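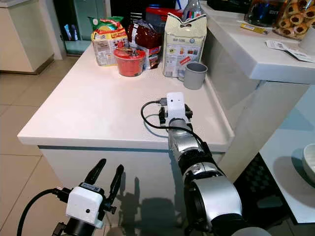 UVEL STUDENT ROBOTICS CLUB TAKES KITCHEN PROJECT TO TRANDEN OPEN

FOR IMMEDIATE RELEASE
6/20/19

PALACIOS - The Uvel Student Robotics Club will enter its two-arm kitchen robot in the Tranden Open, the club said today. First time at the event. First time at any event with two arms, in fact, after two seasons of single-arm entries.

The robot is called Avadach. It was started in January by a team of 4 students and has grown from there; the club now has 26 members, most of whom have worked on it in one way or another. Wiring, grippers, code, the practice kitchen, all done by students after class.

The task at Tranden is putting away groceries. Teams get a counter with everyday items on it and have to pick up each one, move it to the right place and let go of it without knocking over its neighbors. Twenty minutes on the clock. Score is out of 100, with points off for drops and for any help from a human hand.

Sounds easy. Isn't. A paper bag doesn't behave like a mug, and a shiny snack bag doesn't behave like anything. The club practices at a white counter stocked with the kind of stuff people really buy - snacks, a gray mug, a red cup with a clear domed lid, a jar of jam-centered cookies up on the raised ledge. Each gripper has its own small camera housing and a pair of black fingers.

"We spent weeks on the mug," said Ruth Bloxham, team captain. "Handle to the left, handle to the right, handle facing the wall. Then we moved on to bags and had to throw out half of what we wrote. The cookie jar is still my least favorite. It's glass and it's heavy and I don't want to be the one who sweeps it up."

Remedios Vallejo, the club's faculty adviser, said the two-arm setup was the students' idea. "I told them one arm would be plenty. They came back the next day with a drawing and a parts list. So we did two. They argue about cable routing more than I would of thought possible, and they're learning a great deal from it."

Work left before the event: faster hand-offs between the arms, better grip on soft packaging, and reading objects that sit partly behind other objects. That last one has been slow. Items at the back of the counter are often hidden by a bag or a box, and the software has to decide wether to reach around or clear the front row first. Right now it clears the front row. Two students are writing the other version, and the team will pick one after side-by-side runs.

The club is also writing up its build notes so other school teams can use them. Parts list, gripper drawings, calibration steps, plus a log of what went wrong. Free to any school that asks.

OPEN PRACTICE

Families and local press are welcome at the open practice in the Uvel robotics room, Palacios campus. Short demo runs, then questions. Please stay behind the floor tape while the arms are powered. Photos OK, no flash please - it throws off the cameras. Members of the press who want to talk to students should let the club know ahead of time so we can get permission slips sorted.

ABOUT THE CLUB

The Uvel Student Robotics Club meets after school during term and is open to all grades. No experience needed. New members start on a small practice arm, then join a project group. Loaner laptops available.

PRESS CONTACT

Remedios Vallejo, faculty adviser
Uvel Student Robotics Club, Palacios
Interviews and additional photos on request

###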